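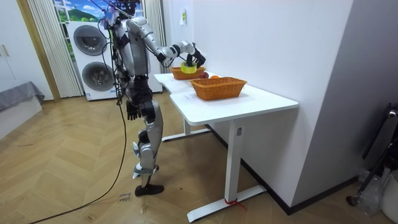 Multi-fingered hand or two-finger gripper for sorting into baskets?

Posted in Arms, Hands and Grippers

gurk_bench
August 18, 2018

We are comparing two end effectors on the same humanoid. One is the multi-fingered hand it came with, the other is a Godcombe parallel gripper on an adapter plate. The job is picking small household items off a desk and putting them in wicker baskets: fruit, rolls of tape, that sort of thing.

The hand gets a good hold on anything round, but it is slow to let go. Sometimes the ring finger stays closed and the item hits the rim of the basket. The gripper releases cleanly and drops apples. Hand weighs 755 grams, gripper with plate is 663. Same controller for both, a Voß unit. Is it worth tuning the hand or should I go with the gripper?

trirkport_tom

Tune the hand first. Slow release is usually the current limit on the opening stroke, which a lot of people leave at the same value as the closing stroke. Raise it a little at a time and watch the motor temperature.

Also check that the payload setting matches what is mounted. You have 92 grams between the two — not much, but at the end of a bent arm over a desk it shows up as sag, and then you are low over the rim before you even open. Run the same items in the same order with each one or the numbers won't mean anything. I did 17 picks per item on mine and that was enough to see a difference.

oldservo

gripper. hands are a pain

mbl77

Depends on the pads. The stock Godcombe pads are hard and flat, so an apple only touches at two small spots. We put soft silicone pads on ours at the Gurkbridge lab and stopped dropping round fruit. They wear, though. Ours lasted over 2000 cycles before one split at the corner.

For tape rolls I would still use the hand. If the ring finger keeps sticking after you change the current, look at the tendon on that finger before you blame the controller.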